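1/ Small update on the sofa, for the people who asked me in July if we kept it. Yes, we kept it. I write this in some pieces, my English is slow today.

2/ We bought it second-hand from Ans Michiels, who was moving to a smaller apartment in Gredau. The price was 400, and she came down to 265 when she saw that we had to carry it ourselves.

3/ It is long. I had measured the door, but I forgot the turn in the stairs. Thijs Van Loon came to help and we needed 2 hours — one of them only for the turn. He still speaks about it.

4/ My first worry was the color. Pale beige with a child and a lot of tea is not a wise choice. But it wipes clean with a damp cloth, and this I could never do with our old gray one from Closov.

5/ The second worry was that it looked like a waiting room at the dentist. So I put pillows. The teal-blue one is my favorite, it feels a little like felt and it gives the eye somewhere to go.
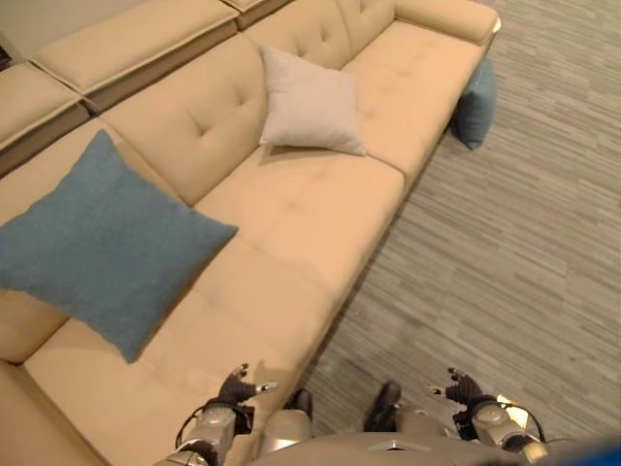 ## 6/ How I clean it

Once a week I lift the pillows and go with the soft brush along the creases between the seats. Crumbs live there. Then the buttons in the back, these small holes collect dust more than I expected.

7/ I do not use any spray. Ans told me she tried one and it left a sticky feeling for days. Lukewarm water, one drop of dish soap, then a dry towel.

8/ The headrests I do last. Hair makes them greasy, so I wipe them 2 times, and also below, where they hang over the back.

9/ Question for you: does somebody know a throw blanket that does not slide down from such a smooth seat? Mine is on the floor every evening. I would like something in dark green or rust, not too thick.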